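Student Project Report, December 2005
Guest Information at Small Guesthouses in Sisgate

Aim

The project looked at what guests want to know before they arrive at a small guesthouse, and whether the owners give it to them. Sisgate has a short season, with most visitors coming in July, so a guest who goes elsewhere is hard to replace.

Method

We handed out 200 questionnaires at two places, the Plorard and the Toivonen guesthouse, and got 80 back. They were left in the bedrooms with the breakfast card. The questions covered booking, arrival times, parking and meals. We also read the web pages of both houses and of the Clesanska, a larger hotel by the harbour, to compare them.

Results

Arrival time was the main problem. Of the guests who replied, 50 had not known when they could get into their room. The Plorard gives its times only in the letter sent out with the deposit receipt, and people who book late do not get one. Parking came second. Meals caused few complaints, apart from the early finish to breakfast at the Toivonen.
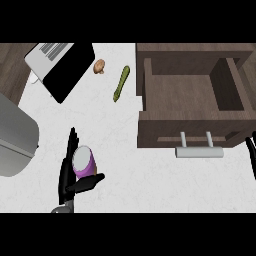 The owner of the Toivonen replied that breakfast ends early so the rooms can be done before the next arrivals, and that guests who ask the night before are given a packed one. Only 3 of the returned forms mentioned packed breakfasts, so it seems few people know they can ask.

The Clesanska puts all of this on a single page — times, parking, breakfast and a map. We suggest the smaller houses do the same and read the page out to anyone booking by telephone.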